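Stevcombe opens kitchen showroom in restored mill

Friday, April 26, 2024. Kitchen maker Stevcombe has opened a showroom with room for up to 20 guests.

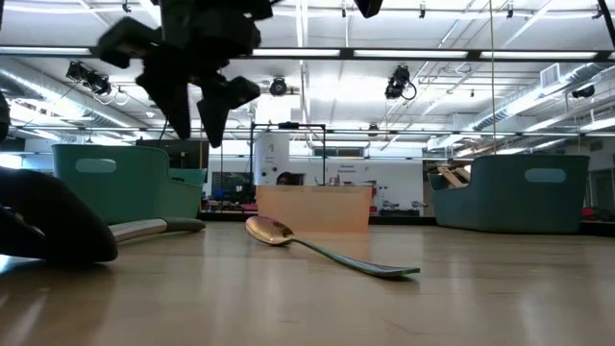 Worktops

Maple, oak and ash tops are sold by the metre and oiled before delivery.

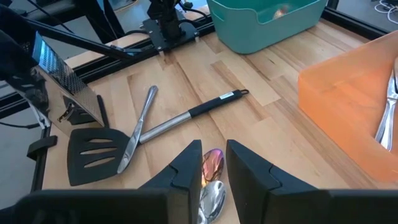

Orders placed before September carry a 30-day return period. Samples can be borrowed too. Pale strips laid side by side, as in this butcher-block top, suit smaller rooms.

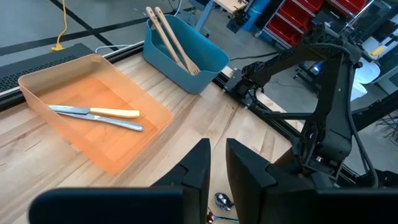 By Rehema Okoth, Stevcombe press office

Designer Kwabena Tsikata runs fittings by appointment. 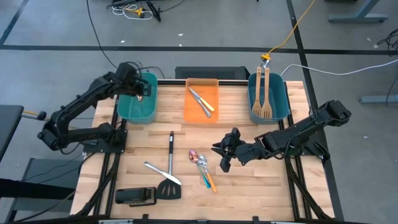 Wooden table with bins and cutlery.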